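3. Listing text and the pace of sale

3.1 Study area and records

The records come from two adjoining districts, Giltitz and Jorkinstead, which share a school system and a single listing service but differ a good deal in their housing. Giltitz is older. Most of its detached houses stand on narrow lots near the rail line, and many have been enlarged at the back. Jorkinstead was built out later on former orchard land, with wider lots, attached garages and long curving streets. We chose the pair because a buyer looking in one will usually look in the other, so that the two sets of listings compete for much the same readers.

We began with every detached house offered for sale through the service during the study period. Listings were dropped if the house was sold before it was advertised, if the seller was a bank or a public body, or if the text ran to fewer than 10 words. Houses that were withdrawn and listed again by the same agency were treated as one listing, with the time on market counted from the first date. After these steps 196 listings remained. The file was closed on 24 January 2018, and later price changes are not included.

Each record holds the asking price, the floor area, the lot size, the year of construction, the number of bedrooms and baths, the agency, and the full text of the public remarks. Two agencies, Lo Presti and Lorno, handled the larger part of the listings in both districts. Their house styles are easy to tell apart. Lo Presti's remarks tend to be long and to open with the lot or the view, while Lorno's open with the bedroom count and often stop after the kitchen.
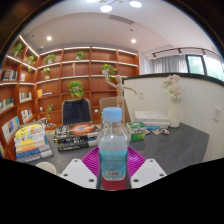

3.2 Coding the remarks

The remarks were coded by hand. We first tried a word list taken from earlier work on listing language, but it handled local usage badly. "Original," for instance, is praise in Giltitz when applied to a staircase and a warning when applied to a furnace. A word list cannot separate the two. Two coders therefore read every listing and marked each phrase under one of seven headings: surface finishes, mechanical systems, layout, lot and outdoor space, location, condition, and appeals to a type of buyer.

Phrases of the last kind need a short explanation. Many listings address somebody in particular: the investor, the growing family, the couple who want to do less yard work. We coded a phrase under this heading only when the buyer was named or plainly described. A remark that a house had "room for everyone" was coded as layout.

The coders worked apart and met to settle differences. Most of these concerned finishes and condition. "New carpet" states what the floor is made of and also says that it has been replaced. We settled on coding such phrases under finishes, with a separate mark for recent work. Condition was then kept for statements covering the whole house, such as "move-in ready" or "needs updating." The rule is a rough one, and it lowers the count of condition phrases somewhat, but it could be applied the same way throughout.

Exaggeration was not scored. An early version of the scheme included a rating for tone, and the coders could not agree on it. Capital letters and exclamation marks were recorded instead, as these need no judgment.
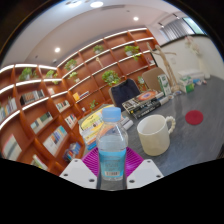

3.3 Results

Finishes were the most common heading in both districts, and mechanical systems the least common. The gap was wider in Jorkinstead, where many listings named the countertop and the flooring but left out the heating entirely. In Giltitz, where the houses are older, a replaced boiler or new wiring was more often mentioned, usually near the end of the text.

Once price, floor area and age were taken into account, the length of the remarks had no clear link with time on market. Longer texts belonged to larger and dearer houses, and those houses sold more slowly for reasons of their own. Figure 7 plots time on market against the share of each text given to mechanical systems and recent work. Houses whose listings said more under these headings tended to sell sooner, and the pattern was stronger in Giltitz – it nearly vanished in Jorkinstead among the newest houses.

Figure 7. Time on market and share of listing text given to mechanical systems and recent work, by district.

Appeals to a type of buyer went with slower sales, chiefly when the buyer named was an investor. We do not read this as an effect of the wording. Agents are likely to write for investors when a house has a tenant in place or needs heavy repair, and both conditions narrow the field of buyers. The record has no field for tenancy, and we could not test the point directly.

Capital letters were more frequent in listings entered in March than in other months. The local selling season opens then, and agents have more houses to compete with. The use of capitals had no link with time on market in either district.

Agency made a smaller difference than expected. With the headings held constant, Lo Presti and Lorno listings sold at a similar pace. The remaining difference came mostly from a few large lots on the western side of Jorkinstead, all listed by Lo Presti, and it disappeared when those lots were left out.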